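How to Bring a Robot Arm Into a Computer Teardown Line Without Losing Your Crew

By the Nillell Workshop Desk
September
6 min read
Print this page | E-mail this page

This guide is for supervisors at small electronics recycling shops who are adding an arm to a bench where people already take computers apart by hand. It covers the work side: who does what, how the shift changes, and what to settle before the first tower goes on the table. Wiring and programming are in the Treveo setup pages.

Step 1. Write down the job as it is done now

Spend a full shift at the bench before you change anything. List each task in the order your people do it: open the case, check for a hard drive, log the serial number, pull cables, remove the power supply, lift out the boards, sort. Ask them which tasks hurt. At our Benedetti Street shop the answers were cable pulling and lifting, mostly in the wrists and lower back. Management had guessed screws.

Step 2. Split the list

Give the arm tasks that repeat and need little judgment. Keep these with a person:

- Deciding whether a unit is scrap or resale
- Anything with a swollen battery or a cracked power supply
- Drive removal and the data log
- Cases with damage that keeps the panel from sliding off

Our first split had 13 tasks, and 6 went to the arm. We moved one back after a month - sorting memory by type was faster by hand.

Step 3. Rewrite the job descriptions first

Do this before the install. An operator who used to strip towers all day will now prepare cases, watch the cell, clear faults and do the judgment work. That is a different job and should be graded as one. Put the new pay rate in writing. If hours are going to change, say so at the same meeting.

Step 4. Train on real units

Clean demo machines teach very little. We set aside 196 scrap towers from the Ronex contract and let every operator run a share of them, including the night crew. Each person practiced stopping the arm, backing it off and restarting the cycle until they could do it without the card.

Step 5. Set the case up the same way every time

Lay the tower on its side with the open interior facing up. Take the side panel off and put loose brackets where your station layout calls for them. Check that power is disconnected. Stand clear before you start the cable step. 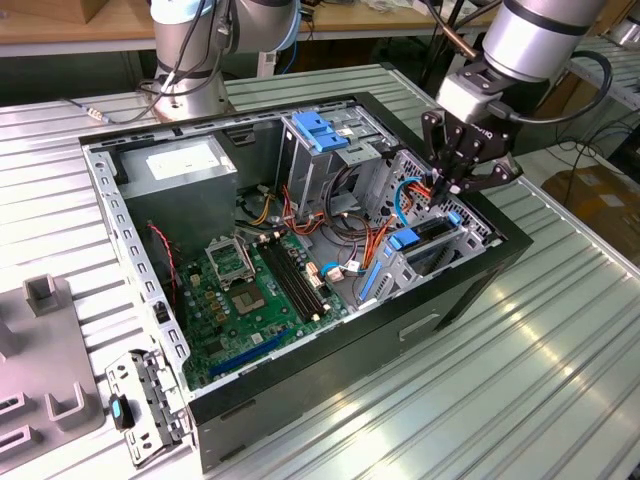 The cable step: gripper at an orange and blue bundle near the drive bays.

Step 6. Change what you measure

Units per person stops making sense once an arm is sharing the work. Track units per cell and faults per shift, and keep the fault sheet away from anyone's personal review. People will stop reporting jams if it counts against them. We had logged 2,557 units before the sheet was good enough to plan from.

Step 7. Rotate

Watching a cell is tiring in its own way. Two hours on, then a turn at sorting or resale testing works for us. Hold a short review every Tuesday for the first few months and let the operators change the split from Step 2 - they will find tasks that belong on the other side of the list.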